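Robot Club: how do you teach a robot to tidy up?

Robots don't know what trash is. You have to teach them! That's the job in our club this term. Our robot is called Prumik. It has one arm and 2 fingers. No thumb.

First, looking. A small camera rides near the fingers, so Prumik sees what it's about to grab. Clear plastic is super hard. Light goes right thru it, so the computer has to hunt for shiny bits and edges.

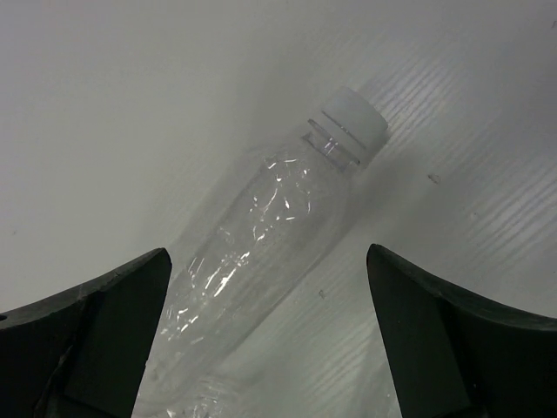 Next, grabbing. Squeeze too hard, crunch. Too soft, it slips. Capucine Pons (she runs the club) makes us try 8 times before we change any code. Yes, all 8. Write down every miss.

Then teams of four swap jobs. Driver, coder, checker, note taker. Everyone gets a go at driveing.

Want to join? Sign up by May 4, 2026. Bring a pencil and one clean, empty bottle. Big contest in November!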